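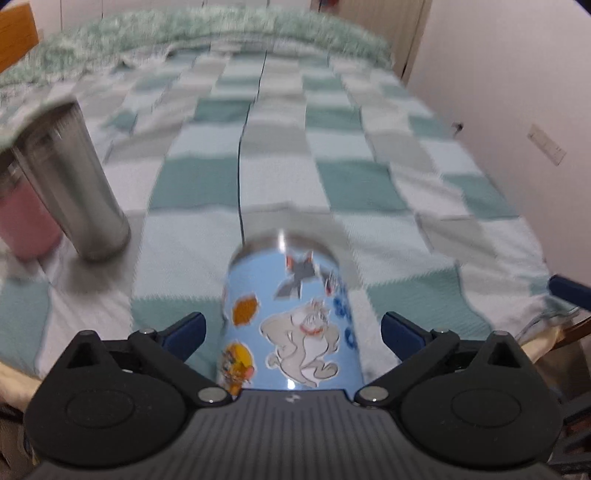

The blue Tom and Jerry cup, with the tall steel tumbler and the pink one behind it.

How to give your family's cups a proper clean and sort-out

If your cupboard is anything like ours, the cups have been breeding. We each have a favourite, then there are the ones that came as presents, and then a few that seem to have followed somebody home from a picnic. Every May, before the warm weather sets in and everyone wants a cold drink to carry about, I gather up the lot and go through them properly. It takes me 60 minutes if I put the radio on and don't answer the phone.

I spread them out on the bed, which my sister-in-law Neusa thinks is very odd. But the kitchen worktop is always full of something, and a cup that topples over on bedding comes to no harm. Empty them all in the sink first, please! I once forgot, and had half a cup of cold tea through to the mattress.

What you'll want to hand

Washing-up liquid, a soft sponge, a bottle brush, bicarbonate of soda, white vinegar, an old toothbrush and 2 clean tea towels. I like the Gasska brush for its long bendy neck, but any brush that reaches the bottom will do the job.

Step 1: Sort before you wash

Make one group for steel, one for anything with pictures on it, and one for whatever is left. Take off any lids, straws and rubber seals and drop them in a bowl of warm soapy water while you get on with the rest. Have a sniff inside each cup too. It isn't glamorous, but you'll soon find out which ones need more than a quick rinse.

Step 2: The steel ones

Put a heaped teaspoon of bicarbonate in the bottom, fill with warm water and leave the lid off. Half an hour is usually enough for tea stains, though my husband's coffee tumbler has been known to need all night. Scrub with the bottle brush, going right down into the corner where the side meets the base, then rinse twice. Wipe the outside with a drop of vinegar on a damp cloth, following the grain if the steel is brushed, and dry it straight away or you'll get water spots.

Step 3: Cups with pictures

These want a gentler hand. A sticker or a printed picture will put up with a lot of washing but very little scrubbing, so keep the rough side of the sponge well away from it, and don't leave the cup sitting in the bowl. I wash the inside first, then go over the outside with the soft side and hardly any pressure. Poor old Spike has a lot of face to look after on our blue one, and I'd be in trouble if he started to peel.

If a corner does lift, let the cup dry fully, press the edge down with your thumb and hold it there while you count slowly to twenty. Hand wash only from then on.

Step 4: Round the rim

Where a cup has a metal rim or band, run the toothbrush along the join with a little washing-up liquid. You may be surprised what comes out – I was, and I'd thought ours were clean. Rinse, then dry the rim with the corner of a tea towel.

Step 5: Dry and put away

Stand everything upside down on a towel for a couple of hours, tilted a little so the air can get in. Store the cups with their lids off, and keep the lids together in a basket or a tub on the same shelf. I put the children's favourites at the front where small arms can reach them, and the tall ones at the back.

Any that haven't been used since last summer go in a bag for Valquíria, who runs the school fair and never says no to a cup.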